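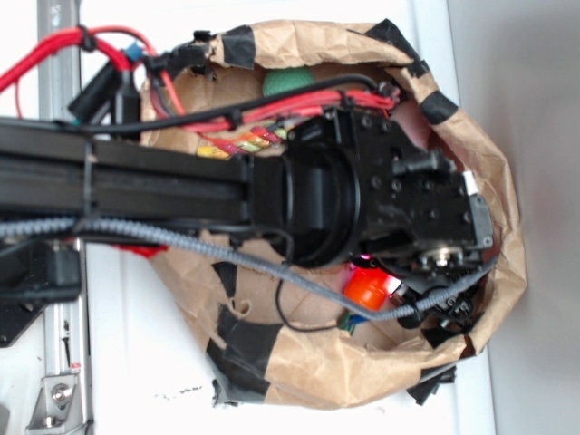

The Clusmont toy library has moved into its new room behind the Brannigan Street laundromat, and it is so much better than the old closet! There's daylight, there's a rug big enough for a whole crowd of toddlers, and the shelves are low enough that kids can see what's on them without being picked up. We've also dropped the old vinyl totes (the zippers stuck, and washing them was a chore) and toys now go home in plain brown paper bags. If the rim of yours gets folded and wrinkled like the one at the top of this item, bring it back anyway. A crumpled bag still has plenty of trips left in it.

Borrowing works the way it always has. Each family can take three toys at a time and keep them for two weeks, and if no one else has asked for them you can renew by sending us a note. Puzzles count as one toy no matter how many pieces they have. So do train sets, which is great news if your house is anything like mine and the floor disappeared under track sometime in January.

What I'm most excited about is the mending table. Fraser Ogilvie has been fixing our wind-up toys and wobbly pull-alongs at home for ages, and now he has a proper bench with a lamp and a vise and drawers full of tiny springs. He'd love company. Come by while he's working and he will show you how to re-glue a doll's wig or get a stubborn wheel turning again, and kids are welcome to watch as long as a grown-up stays with them. The yellow dump truck is already back on the shelf, and the farm puzzle has a new cow. It's a slightly different brown from the old cow. I like it more.

**Story and play hour**

Kibet Barasa is back with story hour, and if you missed it last time, please, please come. Kibet does all the voices. He's been working up a long silly tale about the village of Plemov, where the vegetables refuse to be made into soup and the mayor has to bargain with them one at a time. The children get to decide what each vegetable wants in return, so it never ends the same way. At the last reading the onion asked for a bicycle and the potatoes wanted to learn to swim, and the whole room was shouting by the time the soup pot came out.

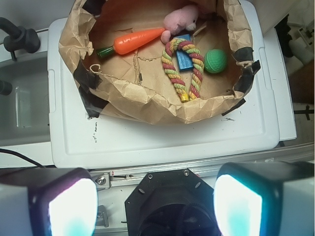
Pretend food is the thing we need more of, partly thanks to Plemov and partly because it's out on loan nearly all the time. Play kitchens are popular from the minute a child can stand up at one, and they stay popular much longer than you'd think (my nine-year-old still runs a very strict restaurant). Anything with a bit of color and a clear shape is perfect, like the orange carrot with the dark green top in this picture. Small soft animals are always welcome too, and that little pink one is just the right size for a child's hand. Please check seams and eyes before you donate, and give plush a wash on warm if the label allows it.

We're also looking for:

- wooden blocks, any size, painted or plain
- board books, even chewed ones if the pages still turn
- toy phones, the older and clunkier the better
- dress-up hats
- jigsaws with all their pieces, or with a note saying what's missing

We can't take battery toys that have leaked, crib mobiles, or anything with loose magnets. Large ride-on toys are a maybe. Write first so we can see if there's room!

**Game swap**

The next swap will be held in the new room, and we're trying something different. Bring up to five games your family has finished with and take home the same number. Leltis fans, take note, there will be at least two copies of the harbor expansion on the table, and I've promised not to grab one before the doors open. Games with missing dice are fine, as we have a jar of spares.

New members can sign up at the desk any time we're open. You'll need something with your address on it and a child who can be pried away from the marble run when it's time to go home. Parking is easiest on the laundromat side.

Updated 13/04/2026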